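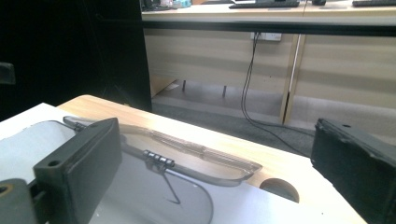 When do the new parking rules in Rustiditz take effect? They apply from the start of September, on every street inside the old town ring.

The district office in Rustiditz has confirmed that resident permits will be required on 5 streets that were previously open to all drivers. Notices have been mailed to 592 households. Residents may apply at the front desk of the town hall or by returning the form enclosed with the notice.

Drivers who do not live in the area may continue to use the Dekside lot, where 263 spaces are available for all-day parking. The lot is managed by Kristiansen under a contract with the district. Hourly rates will remain at their present level through the end of the year.

"The residents of the old town have asked for this change over a long period," said Heike Rathjen, head of the traffic section. "We ask visitors to allow extra time while the new signs are being put up."

The district received around 2,000 written comments during the review period. Many concerned deliveries to shops on the market square. Delivery vehicles will be allowed to stop there until 10:30 a.m. without a permit. Trades firms working at a private address may request a day pass from the traffic section.

Written warnings will be issued during the first two weeks. Fines will apply after that period. Permit holders who change vehicles must report the new license plate to the town hall before parking inside the ring.

Last updated: 4:15 p.m.
38 shares | 12 comments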